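The Ruveck Round Table

Reading time: 2 minutes

When Youssra Bennani first drew the Ruveck for us, she had one thing in mind – a small round table that people would gather at without being asked. We have sold it at Sundunier ever since, and it is still the piece customers write to us about most (thank you, we do read every letter, even the long ones!).

The top is wood in a light honey color with the grain left showing, because we think a table ought to look like the tree it came from. It measures 80 cm across and stands 57 cm high, a friendly height for children, for board games, and for grown-ups who don't mind a low chair.
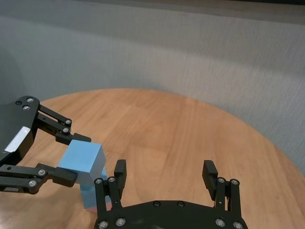 The Ruveck round table with a light blue block.

With no corners to bump into, it fits nicely into a playroom or a reading nook, and you can pull up a stool from any side. Pale colors look lovely on it, and so do toys and building blocks, which is how it gets used in most of the homes we hear from.

Marwa El Ouafi in our workshop likes to remind people that wood enjoys a little attention now and then. Wipe the top with a soft, barely damp cloth, dry it right away, and give it a thin coat of Basovus oil every October or so.
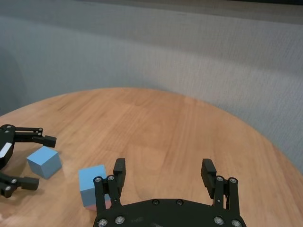 If you do forget a year, please don't worry – a light sanding along the grain and a fresh coat will bring it right back, and we're always glad to talk you through it. The table carries up to 60 kg and pairs well with our Eskola stools, sold separately. Legs come unattached, with the key for fitting them tucked into the box.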